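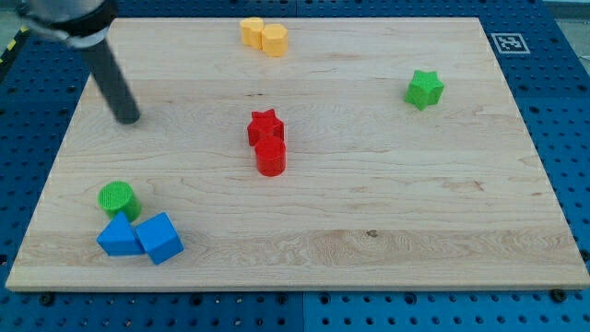

Light wood board with wavy grain, front edge showing.

Irnavwood Activity Rooms
Furniture and Room Safety Checklist, with Comments
Inspection date: June 18, 2022
Rooms covered: Large Room, Small Room, Hallway, Storage Closet
Form 1259

Marks used: OK = no action. R = repair needed. W = watch, look again at next inspection. N/A = does not apply.

1. TABLES AND WORK SURFACES

1.1 Tops free of splinters, cracks and raised grain – W
Comment: Run a bare hand along each edge, then a nylon stocking. The stocking catches on things a hand misses. One top in the Small Room caught near a corner. Sanded on the spot with fine paper and wiped down. Needs a coat of finish before it goes back to the craft groups.

1.2 Edges and corners rounded or eased – OK
Comment: The older Meso tables have square corners but are kept in the Large Room, which is booked by adult groups only. Do not move them to the Small Room.

1.3 Legs tight, no wobble under load – R
Comment: Lean on each corner in turn. One Meso folding table rocks even on flat floor. The leg bolt is stripped and tightening it does nothing. Tagged and put in the closet. Replacement bolts are on order.

1.4 Folding leg locks catch fully – OK
Comment: All locks click. Two were stiff and got a drop of dry lubricant. Do not use oil, it gets on the carpet.

1.5 Finish sound, no peeling – OK
Comment: Rings from hot cups on several tops. Appearance only.

2. CHAIRS AND STOOLS

2.1 Seats and backs firmly attached – OK

2.2 Rubber feet present – R
Comment: Missing on 6 chairs, all from the stack nearest the door. Without the feet the chairs slide when someone stands up, and the bare tubes have scratched the floor. Use the gray push-on caps from the supply drawer. The black ones are too loose and come off in a week.

2.3 Stacks no higher than the wall mark – R
Comment: The stack in the hallway was over the mark and leaning. Taken down and rebuilt as two. Same finding as last time. The sign has been moved to eye level.

2.4 Step stool treads – OK
Comment: Grip tape replaced in the spring and still holding.

3. SHELVES AND CABINETS

3.1 Tall units fixed to the wall – OK
Comment: Pull test done at the top shelf. The Kozłowski bookcase has its strap back on after the painting work. The screw goes into a stud and should stay in that hole.

3.2 Heavy items on low shelves – R
Comment: Paper cutter found on the top shelf again. Moved to the bottom and the shelf labeled. The guard on the cutter is in place and the blade lock works.

3.3 Doors close and stay closed – W
Comment: The left door of the supply cabinet drifts open. Hinge screws tightened. If it is still drifting next time, fit a magnetic catch.

3.4 Cleaning products locked away – OK
Comment: One unlabeled spray bottle was on the sink. Emptied and thrown out. Nothing goes into a bottle without a label, and that includes plain water.

4. FLOORS AND WALKWAYS

4.1 Walkways at least 900 mm wide with furniture set out – OK
Comment: Measured with the usual layout. It gets narrow by the radiator if an extra table is put in, so the floor plan on the wall now shows that spot crossed out.

4.2 Mats flat, no curled edges – R
Comment: The entrance mat curls on the side away from the door. Taped down for now. Tape is not a lasting fix on a mat that gets wet – ask Verkeck for a price on one with a beveled rubber edge.

4.3 Exits clear inside and out – OK
Comment: The back door was hard to push. Leaves had packed up against the bottom on the outside. Swept.

5. ELECTRICAL

5.1 Cords and plugs undamaged – OK

5.2 No extension cords used as permanent wiring – R
Comment: The fan in the Large Room runs off an extension cord under the rug. Cord removed, fan moved to the outlet by the window. It does not reach the middle of the room from there and groups will have to live with that.

5.3 Outlet covers whole – W
Comment: Hairline crack in the cover behind the piano. No gap yet.

6. FIRST AID AND FIRE

6.1 First aid kit complete and in date – R
Comment: Short of adhesive bandages and tape. Eyewash is past its date. Added to the supply order.

6.2 Extinguisher gauges in the green, pins sealed – OK

6.3 Emergency numbers posted – OK
Comment: The sheet had faded badly. Reprinted in large type.

OPEN ITEMS FROM THIS INSPECTION

Finish for the sanded table top (1.1). Stays out of use until dry.
Bolts for the Meso folding table (1.3).
Push-on caps for chairs (2.2). In stock, to be fitted before the next booking.
Price for entrance mat from Verkeck (4.2).
First aid supplies (6.1). Order sent.

Next full inspection in 3 months. The walkway and exit items are checked at every opening, on the short card by the light switch.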